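Rania Bouzid
@raniabouzid · July 5, 2024

Small kitchen thread. I've been paring down the everyday dishes in the Illonholm apartment since June and I'm writing down where I ended up, mostly so I can find it again when we move.

The starting point was a cabinet where every stack had to come out before you could get to the plate you wanted. Stoneware, two sizes of pasta bowl, a set of glass plates from my aunt that nobody ate off. All of it heavy, all of it on the top shelf.

What stayed for daily use is the colored ones. Orange and light green. I like that I can tell them apart from across the room, and I can say "grab the green one" and get the green one.

The rule for clearing the table is simple. Spoons go onto the green plate first, and the orange plate gets dealt with separately. Stacking plates with spoons between them is how you get a pile that rocks all the way to the sink. 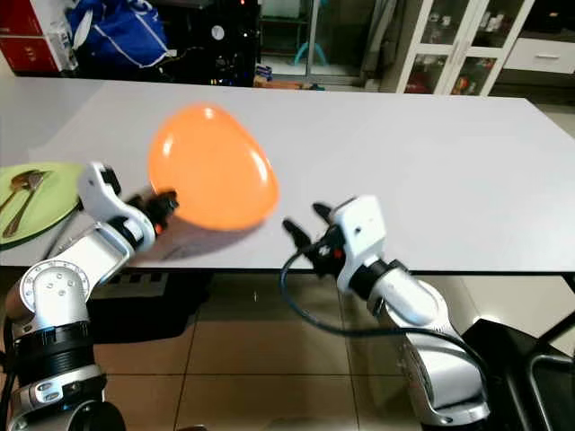 Houda El Khatib: We do it the other way, plates stacked first and all the silverware on top of the pile. Fewer trips. But our table is farther from the sink than yours, so maybe that decides it.

@houda That's fair. With a long walk I'd probably stack too. My table to counter distance is about four steps.

Next thing was weight. I put the old dinner plate on the kitchen scale and got 600 grams. The plate I use now is 168. You notice that at the end of the day when you're lifting a few of them over your head into a cabinet.

The old set went to the secondhand counter at Zultport. They took everything except one chipped bowl. I got 95 in store credit and spent part of it on a dish rack, so I can't claim I came out with fewer things overall.

On to the counter. I had a plan to keep it completely clear and that lasted less than a week. The packaged food lives at the back against the wall now and I've stopped fighting it. Noodles, snacks, the tall box, the cup noodles. They're what we reach for at lunch, and the cabinet they used to be in is the one above the stove, where I don't want food anyway.

The rule is that the back belongs to food and the front stays open for whatever is coming off the table or going onto it. A fork and spoon can sit there for a minute. A bowl can sit there. Mail can't.
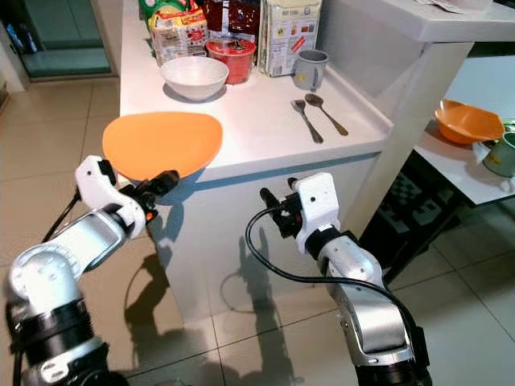
I also measured the shelf I wanted the plates on. It's 470 mm wide, enough for the orange and green plates side by side with the bowls next to them. Nothing sits on top of anything that isn't the same shape. That one change did more than getting rid of the old set, and I could have done it years ago for free.

Mugs go on the shelf below, handles to the right. I'm right-handed. Mahmoud Zaki asked me last month why all my mugs face the same way and that's the whole answer.

A few of you asked about liners. I used the thin ribbed kind from Erraji, cut with ordinary scissors. It curls at the corners for the first couple of days and then lies flat. I didn't tape it.

Setting the table for one is a plate, a spoon and a fork. If I'm carrying it all over at once I lay the spoon and fork on the plate, side by side, pointing the same way - they slide less than when they're crossed.

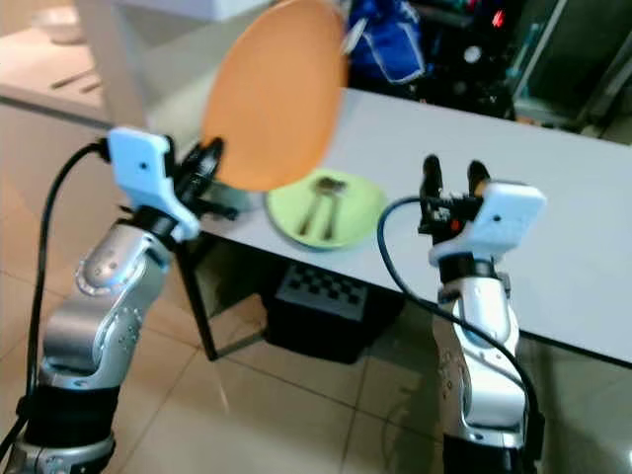 Spoon and fork on the green plate, orange plate off the table.

Still undecided: whether to keep the serving platter. It fits nowhere and I use it twice a year. For now it's standing up behind the cutting boards.

Next I'm doing the drawer with the lids. If you have a method for lids that doesn't involve buying a special rack, send it to me.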